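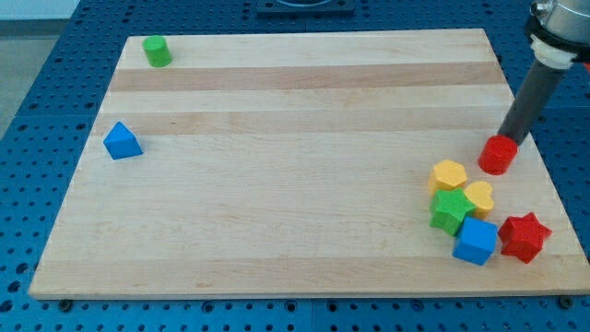
Ninus gallery: the table work

Ninus is our project for teaching a robot arm to follow short spoken or written requests about things on a table. The arm learns from examples, and the examples are made by people who drive the arm by hand from a small controller. This page of the gallery belongs to the block board, the place where we began in May and where most of our recording hours are still spent. The text under each title is a note from the operators' notebook, a little shortened and with the spelling repaired.

We wish to thank our colleagues at Grumico, who run a second station with the same kind of task and who compare their recordings with ours every month.

Red cylinder, green star, yellow heart
The tip of the tool stands on the red cylinder, and the heart, the hexagon and the green star are close beside it. A crowded group is the most useful beginning for us and the most tiring one for the operator.

The board
A maple board made of glued strips, with two darker bands in the upper half. We like the pale wood very much, as all four colors of the blocks are easy to see on it. The bands were not planned. They came with the board, and after some discussion we decided to keep them, because a home table has also its patterns and the model should learn to live with them.

The bench
Blue, with a regular grid of small holes. The grid makes it possible to put everything back in the same place after a cleaning. In the first weeks we did not fix the board properly and it moved a few millimeters during a long session. Nobody noticed until the evening. Those recordings are kept in a separate folder and we do not train on them, but we look at them sometimes when we want to test if the model is too confident.

The shapes
The set has simple shapes, like cylinder and cube, and also less simple ones, like heart, star and hexagon. There are two different stars, a green one with five points and a red one with six. The operators asked us to remove one of the stars. We refused, and we are glad of it now: when a request says only "the star", the system must look at the other words or ask which one is meant.

The colors
Red, blue, green and yellow. Color alone is never enough to choose a block, and shape alone is often not enough either. A green cylinder and a red cylinder can lie on the board in the same session. For the first version of the model this was a serious difficulty. It went to the correct color and was quite content with the wrong shape.

The tool
A dark tube at the end of the arm. For the block board the operator works mostly by pushing from the side, and the blocks travel on the wood. Pushing looks easier than lifting. After one hour with the controller, most new operators have changed their opinion. A round block turns away from the tip when the contact is not in the middle, and the heart turns almost always.

How a session goes
One session has a length of 20 minutes, and then the operator takes a pause. Before the session the blocks are placed by a second person, who does not know which requests will come. The software, Falcão, shows one request on the screen. The operator carries it out, presses the pedal, and the next request appears. There is no going back to repair an attempt. If it was bad, it is marked as bad and stays in the collection.

A request, as Falcão shows it
"Push the blue cube away from the green star."
"Bring the yellow heart to the left side of the board."
"Put the triangle between the two cylinders."
"Separate the blocks a little."
The last one is a favorite in the team. Everybody does it in a different way, and all the ways are good.

Who writes the requests
In the beginning we wrote them ourselves, and they all sounded the same. Now the request comes after the movement in many cases: a person at Pronden watches a short piece of a recording, without sound, and writes what a helper could have been told to do. Each piece is given to 3 people. We keep all the answers, also when they do not agree. One person writes "nudge the hexagon", another writes "make space next to the heart", and both describe the same two seconds.

Mistakes
We keep them. A recording in which the operator pushes too far, stops, goes to the other side and pushes back is worth more to us than a perfect one. From perfect recordings the first model learned how to begin well, and it did not learn what to do after a small error. When the cube slid past its goal, the arm simply waited there. Since the recoveries are included in training, it goes around the block and tries again.

Leaving the board tidy, or not
Operators have a natural wish for order. When we looked at the early recordings together, almost every session ended with the blocks in a line or in a nice circle, and the next session started from the same line. The model then knew lines and circles very well. Now the second person mixes the blocks by hand before every start, and some starts have one large empty area and all the blocks on one side. It looks unfriendly, but it is closer to what a table is in reality.

The corner problem
A block in a corner of the board is difficult to bring back to the center, because the tip must come from the outer side and there is little wood left for it. We teach this movement slowly. The tool goes up, passes over the block, comes down behind it and pulls toward the middle. New operators practice it for 2 sessions before their recordings are counted.

Light
We record in the morning and in the late afternoon, with the room lamps on and off. The wood has a soft, matte surface and gives few reflections. The flat tops of the blocks can become very bright in strong light, and then yellow is the color that suffers first. We have no good answer for this yet. At Grumico they change the position of the lamp between sessions, and we will try the same after the summer.

What is saved
The camera picture, the position of the arm, the commands from the controller, the text of the request, the time, and the mark which the operator gave to the attempt. We do not save faces or voices. A spoken request is turned into text on the local computer and the sound is deleted directly after.

Checking
At the end of the day one person looks through the recordings at high speed and removes those where a hand came over the board or where the program lost the connection. It is slow work – slower than we wrote in our plan – and it needs a rested person. We tried to leave it to a small program. The program was very good at finding hands and very bad at finding a request that did not match the movement.

The team
At present there are 12 operators who share the station. They come from very different work, among them a florist, a student of music and a retired typesetter. Driving experience with games helps for the first day, and after this we see no difference. Patience helps for much longer.

Next pages of the gallery
The cloth table and the drawer station have their own pages. The cloth table is new, and its notes are short for the moment. The page about labeling at Pronden is in translation and will be added when it is ready.

Use of the pictures
Pictures from the Ninus gallery may be used in lessons and talks if the name of the project is given. For printed material, please write to us first through the contact form, and tell us which page the picture is from.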